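Early-career paper prize, age limit and which date counts

kbrekke
Going through the rules for the Hovland Prize (signal processing section, best paper by a young author). The limit is "under 36 at the time of publication". My co-author had her birthday in May. The paper went online in April and was in the printed issue in July. Rules attached to the call don't define publication.

stitcombe_dsp
Online date. The Andstead medal changed its wording to say so after a dispute over paper 409. Hovland usually copies Andstead.
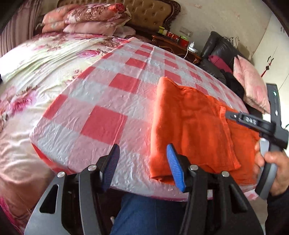 Does the age limit apply to every author on the paper?
Only the nominated author has to meet it, and the others are listed on the certificate without a share of the money.

dunden12
Disagree with stitcombe. Copying the wording is one thing, but Hovland hasn't done it yet. Read as written, the citation has volume and issue number, so the printed issue is the publication. I'd assume July and treat her as out.

kbrekke
The nomination form asks for a DOI and nothing else. No volume field.

dunden12
Then the form and the rules disagree. Write to Signe Bakke, she handles the nominations. Get it in writing.

stitcombe_dsp
Agreed on writing to her. Two other points on the form. The supporting statement is capped at 3000 characters including spaces -- the counter on the page leaves the spaces out, so check it elsewhere.
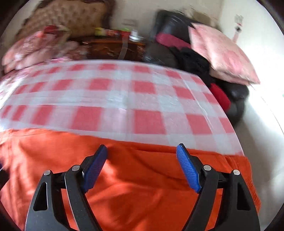
The short summary is limited to 100 words, and equations count as one word each. References go in a separate file.

kbrekke
Sent. Will post the reply when I have it.
Kerstin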